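**Open office desks – white or no?**

**stirnham_mo** – 9:40 am
Picking furniture for our floor at the Skirbridge building. Thinking long white desks, white chairs, black ceiling. Boss wants oak everything. Anyone living with white? Does it look filthy by May

**deskrat17**
Had white for 5 years. Coffee rings, pen, all of it shows. Wouldnt do it again

**prasten_k**
Disagree. Shows means you wipe it. Same kind of setup at ours, black ceiling and curved-looking light strips in the wide shot, plant off to the left. Feels bright even with the dark ceiling 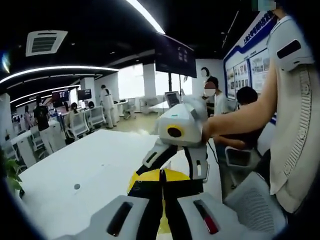
*long white desk, windows along the back, clock up by the ceiling*

**deskrat17**
ok the windows are doing the work there. Put that ceiling in my place (1866 mill, tiny windows) and its a cave

**stirnham_mo**
We have decent windows. What about the mesh chair vs the white one? And what do you wipe with, sprays leave streaks on my sample

**prasten_k**
Mesh for summer. White backs look nicer, pick up denim dye tho. Damp sponge then dry cloth, no spray. Got a stack of yellow ones, block and round, still in the plastic

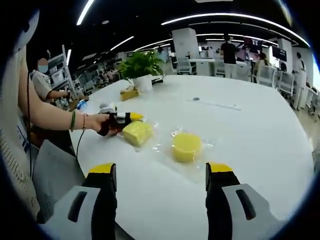
*sponges on the big table, plant in the white pot behind*

**zapata_fan**
Sponges on a desk top, no. Microfiber. A sponge just moves the grime around and they get gross in 2 days

**prasten_k**
rinse it?? Never had a problem

**zapata_fan**
People in an office do not rinse sponges

**deskrat17**
^ this. Also get the cable holes put in before delivery, drilling after is a pain and the edges chip

**stirnham_mo**
Good point on the holes, emailing them now. Leaning white desks, mesh chairs – boss can have his oak in the meeting room. Will try both teh cloth and the sponge on the sample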